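Quand un robot aide à démonter les ordinateurs

Dossier découverte, à partir de 9 ans

Que devient un vieil ordinateur quand plus personne ne s'en sert ? Souvent, il part dans un atelier de démontage. On l'ouvre, on sort les pièces une par une, on garde celles qui peuvent resservir et on trie le reste. Pendant longtemps, tout ce travail s'est fait à la main. Aujourd'hui, dans certains ateliers, des robots en font une partie.

Nous sommes allés voir comment cela se passe chez Fleltov, une entreprise qui récupère les ordinateurs de bureau des écoles et des mairies. L'atelier se trouve à Umberg. L'an dernier, 1 678 ordinateurs y sont passés.

Le travail d'avant

Emese Fülöp démonte des ordinateurs depuis 17 ans. Elle connaît les modèles par cœur. Quand elle a commencé, elle faisait tout : ouvrir le boîtier, débrancher les câbles, retirer la mémoire, sortir le disque dur, dévisser le reste. Puis elle recommençait avec le suivant.

« Le plus dur, ce n'était pas de trouver les vis, raconte-t-elle. C'était de faire le même geste toute la journée. Le soir, j'avais mal au poignet. »

Il y a aussi les bords en métal, qui peuvent couper. Les ouvriers portent des gants, mais avec des gants, on attrape mal les petites choses.

Le travail du robot

Le robot de l'atelier s'appelle Virág. En hongrois, cela veut dire « fleur ». C'est un bras articulé, avec une pince au bout. La pince remplace la main : ses doigts s'écartent, se referment et tiennent un objet. Ils sont faits de plusieurs morceaux reliés entre eux, un peu comme les os de tes doigts.

Pour travailler, Virág a besoin d'une petite caméra placée près de la pince. Un programme, nommé Cleder, regarde les images et cherche ce qu'il connaît : une carte, un câble, une poignée. Il calcule ensuite où la pince doit aller.

Cela paraît simple, mais l'intérieur d'un ordinateur est encombré. La grande plaque verte s'appelle la carte mère, et c'est sur elle que se branchent les autres pièces. Les fentes longues et étroites, côte à côte, reçoivent les barrettes de mémoire. Des câbles noirs passent par-dessus, en diagonale. Un câble est mou, il change de forme dès qu'on le touche. Pour un robot, c'est bien plus difficile à saisir qu'une brique ou une boîte. 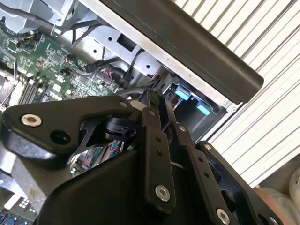 Ce que le robot ne sait pas faire

Virág se débrouille bien quand tous les ordinateurs sont du même modèle. L'atelier prépare donc des lots. Un lot compte 200 machines, et sur le dernier, le robot en a traité 175 sans appeler personne. Pour les autres, il s'est arrêté et une lampe s'est allumée. Quelqu'un est venu voir.

Les raisons sont variées : une vis abîmée, un boîtier tordu, une étiquette collée au mauvais endroit. Un être humain comprend tout de suite. Le robot, lui, attend.

Il ne décide pas non plus si une pièce vaut la peine d'être gardée. C'est Levente Boros qui s'en occupe, à la table d'essai. Il branche les barrettes de mémoire, lance un test et note le résultat.

Ce qui a changé pour les gens

Quand on a annoncé l'arrivée d'un robot, en décembre, plusieurs personnes se sont inquiétées. Allaient-elles perdre leur place ? C'est une question normale, et elle se pose dans beaucoup de métiers.

Chez Fleltov, personne n'a été renvoyé, mais les journées ont changé. Emese surveille maintenant le robot le matin et prend les ordinateurs difficiles l'après-midi. Elle a suivi une formation pour apprendre à régler la pince. Elle a moins mal au poignet. Par contre, elle trouve qu'on se parle moins, parce que les postes sont plus éloignés les uns des autres.

Tibor Szalai, lui, n'a pas voulu travailler avec la machine. Il a demandé à passer à la réparation, où tout se fait encore à la main.

Dans d'autres entreprises, les choses se passent autrement. Il arrive que des emplois disparaissent quand des machines arrivent, et que d'autres apparaissent, qui demandent de nouvelles connaissances. Tout le monde n'a pas le temps ou l'envie de les apprendre.

Petit lexique

Automatisation : le fait de confier à une machine un travail que faisait une personne.

Boîtier : la caisse qui contient et protège les pièces de l'ordinateur.

Carte mère : la grande plaque sur laquelle se branchent les autres pièces.

Pince : l'outil fixé au bout du bras d'un robot pour attraper les objets.

Texte : Katalin Illés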